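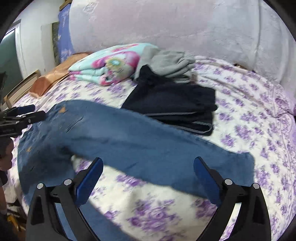 I have folded a lot of laundry in my life and I have never once thought of it as hard. Boring, sure. The thing I do while the TV is on. So when Plumonwood, a small company that wants robots to help out around the house, opened its doors to visitors in February, I figured I'd stay an hour, eat a cookie and go home. I stayed until it got dark!

The building dates from 1869 and used to be a boarding house, with creaky stairs and a front door you have to lean on. I was picturing shiny white labs. What I got was bedrooms. There's a kitchen too, but the bedrooms are where the clothes get folded, so that's where I parked myself (next to a radiator, which I recommend).

The way it works is that a person holds a gripper in each hand, a pair of black fingers with blue pads on the inside, and does the chore with those. No bare hands on the clothes. The recordings go off to be used for teaching a robot arm how the same job is done, and the arm itself lives downstairs in what used to be the dining room. They call the gripper program Clalta, which I kept hearing as "culotta," and for a good while I thought it was somebody's last name.

Jeans are the big one. Everyone I talked to had opinions about jeans. They're heavy, the legs go off in their own directions, and the seams are thick enough that a fold wants to spring back open on you. A T-shirt forgives you if you grab it in a slightly dumb place. Denim doesn't. You pinch at the hem, you lift, and then you have to guess where the other end is going to land, with two fingers per hand and none of the little nudges your palm does without asking.

I know this because they let me try. Oh boy. I had 13 minutes on the clock and a pair of pants, and I spent the first 4 minutes just learning not to squeeze too early. You come in at a slant, the pads close, and you've got a fistful of bedspread along with the cuff. Then you do it again. By the end I had something you could put in a drawer, if it was a deep drawer and you weren't expecting company. 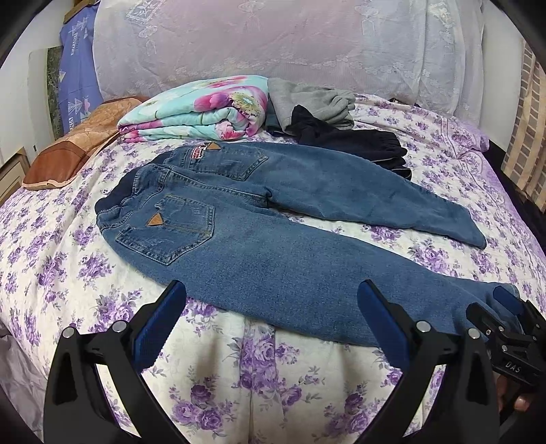 Coşkun told me that everybody squeezes too early, and that the cure is to look at the spot where you want the fabric to go and let your hands catch up. It was also pointed out to me, kindly, that I'd been holding my breath.

Downstairs, the arm got its turn. It's slow! I don't know why I expected fast. It picked up a towel, seemed to think it over, and made one fold, then another, while a bunch of grown adults stood there in their coats and whispered. It dropped the third towel on the floor and a kid behind me said "same."

I asked when I could have one for my house and got a polite shrug. There's a second space opening in Stalten later on, with more closets, and they want fitted sheets on the menu by then. I'd pay for a ticket to that. The sign-in book by the door had 167 names in it when I left, and mine is the one with the smudge, from trying to sign with my gloves on.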